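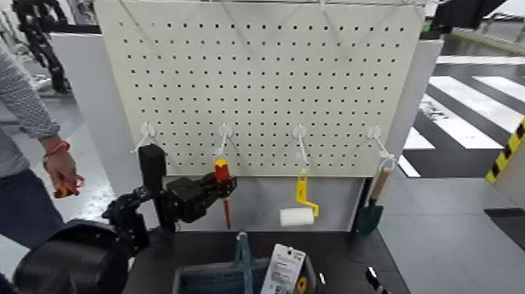 Crenshaw Community Kitchen
Sauces and Condiments, Unit 4: Cooked Fruit Chutney

Read this before you turn on a burner. Last term several of you read it afterward, and the smell stayed until September.

What a chutney is
Fruit, onion, vinegar, sugar, salt and spice, cooked until thick. Jam with a grudge, if you like. The vinegar should be noticeable on day one and polite by week three. If you taste it straight from the pot and think it's too sharp, you have probably done it right. Put the sugar down.

Ingredients for the class batch
4 pounds firm pears or tart apples, peeled and chopped
2 large onions, chopped small
3 cups cider vinegar, 5 percent acidity
2 cups brown sugar
1 cup raisins
Fresh ginger, a thumb's worth (your thumb, we won't measure)
Mustard seed, salt, one dried chile

Method
Put everything in the wide pot. Bring it up slowly, stirring until the sugar dissolves, then simmer uncovered. Start checking at 40 minutes. Ours usually takes over 70, and the recipe in the Rostley booklet that promises half that was written by an optimist or a liar. Stir more often toward the end, when it starts to catch.

The spoon test: drag a wooden spoon across the bottom. If the path stays open for a second or two, you're done. If liquid rushes back in, you aren't, however badly you want to go home.

A word on the vinegar
Do not cut it with water. Do not swap in the homemade stuff your neighbor is so proud of. The acidity matters for keeping, and pride doesn't show up on a label.

Storage
Tonight's jars go in the refrigerator. Shelf canning is Unit 6 and has its own handout, with more warnings.

For next time
Bring one store-bought chutney, any brand, and be ready to say something about it besides "nice." Pears bruise in backpacks. Plan accordingly.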